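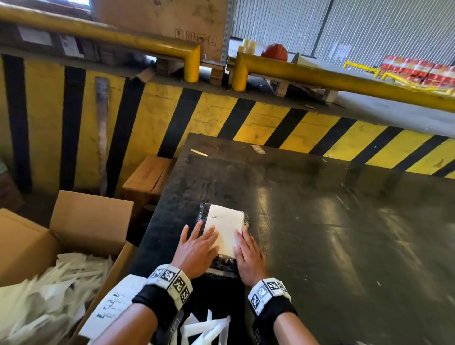

Last changed Sunday, March 13, 2022

By Hưng Mạc

Search tips Go

Packing bench tips: flat items in bubble wrap, and how to keep the label on

Flat goods give more trouble than their weight suggests. A boxed item has square faces and takes a label anywhere. A flat item wrapped in bubble has a crinkled surface, soft edges and a tendency to bow, and the label is the first thing to suffer. The notes below cover black bubble wrap in particular, as it is glossier than most clear stock and less forgiving of a poor label.

Wrapping

Cut the wrap to twice the length of the item plus a hand's width. Lay it bubbles in. Bubbles facing out give the label a surface made mostly of gaps, and the adhesive only grips the crowns.

Fold the long sides first, then the ends. Keep the final seam on the underside so the upper face is one continuous layer. A seam under a label makes a ridge, and the ridge is where the paper tears when parcels slide over one another.

Tension should be firm but short of flattening the bubbles. If the item flexes when lifted by one corner, add a sheet of corrugated cardboard to each face before wrapping. Grain direction of the two sheets should be crossed.

Tape across the seam, then once around each end. Six strips is plenty for anything up to the size of a cutting board. More tape adds time for whoever opens it and does little for strength.

Labelling

1. Wipe the upper face with a dry cloth. Cardboard dust is the usual cause of lifting.
2. Set the package on a hard, level bench. A padded mat lets the package sink and the label goes on under strain.
3. Place the label parallel to the long side and keep it off the edges.
4. Lower one short end, then smooth toward the other end with the side of the hand.
5. Press with both palms flat, fingers spread, and hold for a slow count of nine. Pressure matters more than rubbing. Rubbing drags the film and leaves creases under the barcode.
6. Check all four corners with a fingertip.

On crinkled film a label will never lie as flat as it does on a carton. Small wrinkles in the blank margin are harmless. A wrinkle running through the barcode parallel to the bars is not, and the label should be reprinted.

Paper labels with permanent acrylic adhesive are adequate indoors. Below 10 degrees the adhesive is sluggish – warm the roll at room temperature overnight before use. I have used Pasteck rolls in the standard width for some years without complaint. The Osetti rolls I tried in June curled at the corners on black film, although they held well on kraft board.

Clear tape over a label is often recommended. It protects against scuffing, but glossy tape over a barcode can throw glare back at a scanner. Tape the margins only.

Bench layout

A dark bench surface shows up white labels and backing paper well, and hides black wrap and black tape very well indeed. Keep a light-coloured tray for knives and tape ends if your bench is dark.

Void fill goes in an open carton on the floor side of the bench or at the near left corner for a right-handed packer. Leave one flap standing at the back to stop light material drifting across the work. Plastic film and strips should be kept together in a bundle at the near edge or in a second carton. Loose strips work their way under packages and print through as lumps when pressure is applied.

Handwritten packing notes belong on the carton they refer to, writing side up. If the notes run down one side of the sheet only, the blank part can be folded under.

Sweep the bench between jobs. Splinters, grit and balled-up tape all end up on the far side where the arm does not reach. Any of them can puncture bubbles from below, and a punctured row is hard to see in black film. A bench brush is better than a sleeve.

Old benches with the coating worn through to shiny patches are perfectly usable. Tape releases from the worn areas more easily than from new paint, so I park spare strips there. Raised chips should be sanded back.

Material quantities

One 2,000-label carton of stock lasted me 266 packing days, spoiled labels included. Store the rolls on their sides in a closed box, out of sunlight. Adhesive bleeds at the edges of rolls stored standing on warm concrete.

Bubble wrap loses air under load. Do not stack cartons on the roll. The Trokitz wall bracket holds a roll clear of the floor and has a serrated bar, although the bar is too coarse for black film and I still cut with a knife.

Removing a misplaced label

Lift it within the first minute if possible. Pull back low and slow, close to the surface. If the film begins to stretch, stop, cut a fresh patch of wrap, tape it over the whole area and label the patch. Do not put a new label on top of an old one that is still readable – a scanner may pick up either.

Adhesive residue on the bench comes off with eucalyptus oil and a plastic scraper. The Ogundipe scraper with the replaceable blade is stiff enough for dried carton tape. Rinse the area with soapy water afterwards and let it dry fully before the next job, as oil residue will transfer to the film and no label will hold on it.

Contact | Copyright Hưng Mạc | Back to top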